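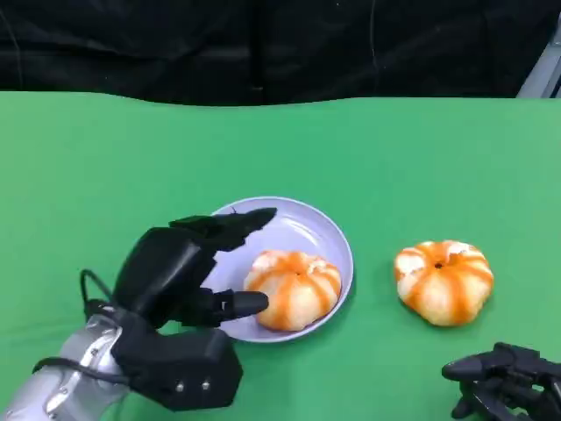

En la cocina de Fludholm la mano robótica trabaja desde noviembre, y el turno de mañana cambió bastante. Antes pelábamos 12 kilos de fruta a mano; ahora preparamos la mesa y vigilamos. Consejo: dejen una mandarina en el plato y la otra aparte, con espacio libre entre las dos.

Limpien el paño de la mesa cada 2 horas. Rasmus Raudsepp recomienda guantes finos para quien termina la piel blanca. Las cáscaras van al cubo pequeño, junto a la puerta.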